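4.3 Recording a placement set

This section covers the recording of one placement set for the Plesivetti comparison. It assumes that both arms have been homed and that the wrist cameras have been calibrated as in 4.1.

1. Open the Utley recorder and load the task file for the day.
2. Enter the operator's initials and the set number. Set numbers carry on from the last one in the log.
3. Check that the wrist view and the fixed view are both live. The two clocks must agree to within 3 milliseconds.
4. Lay out the objects from the layout sheet. Leave clear space for the fingers on either side of each object to be grasped.
5. Press Start and wait for the tone before moving the leader arms.
6. Record 30 episodes. Put the objects back to the sheet between episodes, with the recorder paused.
7. Mark each episode as good, failed or void before going on to the next.

Caution: Keep hands out of the work area while the recorder is running. Pausing the recorder does not cut power to the arms – use the hold switch first.

Note: Failed episodes are kept. The Vishwakarma baseline was trained on 1,882 episodes with the failures left in, and a set without them cannot be compared with it.
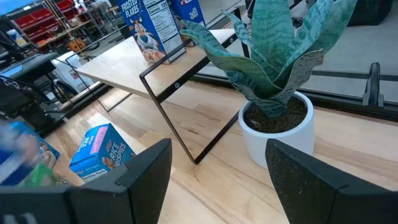
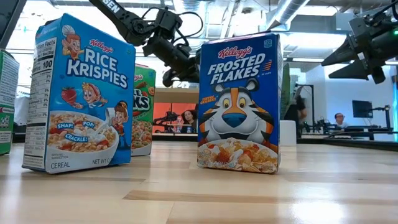
4.4 Labelling the objects

Label names are used by the scoring script to decide whether the policy reached for the right target, so they must be the same in both views. Use the product name and leave out the maker. In the fixed view the Rice Krispies box stands upright, and in the wrist view a Rice Krispies box lies on its side, but the label is "rice krispies" in either case. Pose goes in its own field. Where a box is partly hidden and its name can't be read, enter "unread" and do not guess from the colour – blue alone will not separate Rice Krispies from Frosted Flakes. Questions about label names go to Kiran Upadhyay.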